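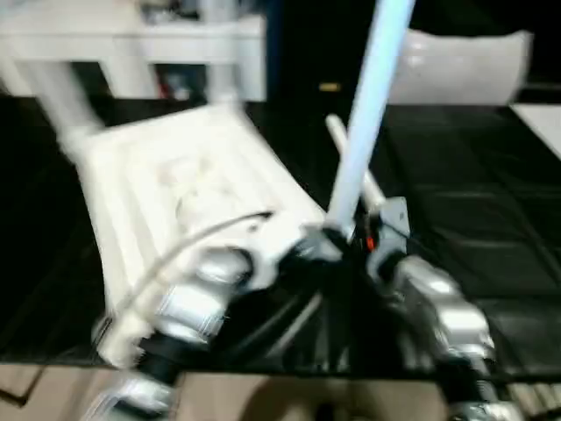
A white plastic chair, with a gray cable across the seat.

A Slow Morning at the Isville Wishing Steps
9/4/18

Dear fellow wanderers,

Several of you wrote in after the last issue to ask where I would send a person who had only one free weekend and wanted a place with a good story attached to it. I have been chewing on that question ever since (mostly while I should have been doing the dishes), and I keep coming back to Isville, a little town up the valley from Drekum where the train stops if you remember to press the button.

What people come for is the old stone stairway behind the church. The story goes that a ferryman's daughter climbed it every morning for a whole winter, saying one wish on the way up and keeping quiet on the way down, and that by spring she had what she wanted. What she wanted depends on who is telling it! At the bakery they say it was a husband. Poul Stougaard, who has rented me the same upstairs room for years now, swears it was a boat.

There are 581 steps, and I won't pretend my knees enjoyed them. Go early, before the buses come over from Drekum, and take water, as the only tap is at the bottom. There are two benches on the way up and I sat on both of them for a good long while. From the top you look right down the river to the Eltari hills, and on a clear day in January, Poul tells me, you can see snow on them from end to end.

The town has almost 3,000 people and, as far as I could tell, one proper place for supper, so do book. Ask for the fish soup. So-yul Cheon, who came along with me this time, had it both nights and would have had it for breakfast if they'd let her.

As for my own wish, the rule is that you keep it to yourself for a year, and I mean to follow it. Booker Baptiste wrote to say that his came true in six weeks, but then he has always been lucky, and he did go up twice.

The morning train from Drekum is the one to take, and you should sit on the left for the river. Next month Milan Peeters will be writing about the bell at Kong and the couples who ring it. Do send me your own lucky spots in the meantime, I love getting them.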